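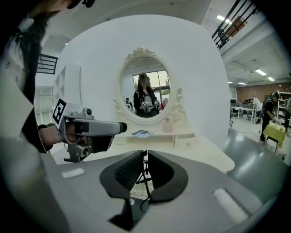
A white dressing table with an oval mirror. The carved frame has curls on both sides and a rosette-like shape at the top.

How does a mirror work?

You probably look in a mirror every day, when you brush your teeth or comb your hair. A mirror is one of the simplest things in the house. It has no battery and no moving parts, and it works for years if you keep it clean. So what is it doing?

It starts with light

You can only see things when light from them reaches your eyes. A lamp makes its own light. Most things, such as your hand, a chair or your cat, make no light at all. You see them when light from a lamp or the sun lands on them and bounces off again. Some of that bounced light goes into your eyes.

When light bounces off something, we say it is reflected. The picture you see in a mirror is called a reflection.

Why can't I see myself in a wall?

A wall reflects light too, even a shiny white one. But a wall is rough. It may feel smooth to your fingers, but if you could look very closely you would see tiny bumps and dips all over it. Light hits the bumps and goes off in all directions. The light gets mixed up and you see only the colour of the wall.

A mirror is very, very smooth. Light bounces off it in an orderly way, so the light from your nose stays next to the light from your cheeks. When it reaches your eyes it still makes a face.

Try rolling a ball at a smooth wall. If you roll it straight, it comes straight back. If you roll it from the left, it goes off to the right at the same slant. Light does this when it hits a mirror. Then think of rolling the ball at a heap of stones. It could go anywhere.

What is a mirror made of?

Most mirrors at home are a sheet of glass with a very thin layer of metal on the back. The metal is usually silver or aluminium. It is the metal that reflects most of the light. The glass is there to keep the metal flat and to stop it getting scratched. Behind the metal there is a coat of paint to keep out the damp.

If you have seen an old mirror with dark spots round the edge, that is where damp has got in and spoiled the metal.

Long ago people used other things. They looked into still water, or polished pieces of stone, bronze or copper until they shone. These mirrors were often small, and the reflection was darker than in the ones we have now.

Tables with mirrors

A table with a mirror on it, like the one at the top of this page, is called a dressing table or a vanity table. People sit or stand at it to do their hair and get ready to go out.

This one is in a Victorian style. The Victorian age is the time when Victoria was queen of Britain, from 1837 to 1901. Furniture from that time often had a lot of carving, with flowers, leaves and curly lines. The curly lines are called scrollwork, as they look a bit like the rolled end of a paper scroll. Furniture makers still copy the style today, so a table can look Victorian without being old.

Anouk Bosman looks after the furniture at the Asthorpe museum, where there is a dressing table 2 metres wide. She says visitors often ask how the carved parts are dusted. The answer is a soft dry paintbrush. A cloth can catch on the thin pieces and break them.

Is a mirror back to front?

Stand in front of a mirror and lift your right hand. The hand in the mirror goes up on the same side as yours. But if your reflection were a real person facing you, that would be their left hand. This is why people say that a mirror swaps left and right.

The mirror really swaps front and back. Point at the mirror and your reflection points back at you. Point to the side and it points to the same side. Point up and it points up.

Writing looks odd in a mirror for the same sort of reason. You have to turn the paper round to face the glass, and when you turn it, you swap the sides yourself.

Something to try

You will need a small mirror, a sheet of paper and a pencil. Ask a grown-up before you borrow the mirror, and take care with it, as broken glass is sharp.

Write your name in big capital letters. Hold the paper up to the mirror. Which letters look wrong? Which look the same as before? A, H, M and T do not change, but R and S do.

Now try to write your name so that it looks right in the mirror. It is harder than it sounds - most people need some 20 goes before it looks neat.

You can also put a toy on a table and look at it in the mirror from different places. Move to the left, then to the right. See where you have to stand before the toy disappears.

Words to know

Reflect: to bounce back light.
Reflection: what you see in a mirror.
Rosette: a round shape like a rose, often used in carving.
Scrollwork: curly decoration.
Vanity table: another name for a dressing table.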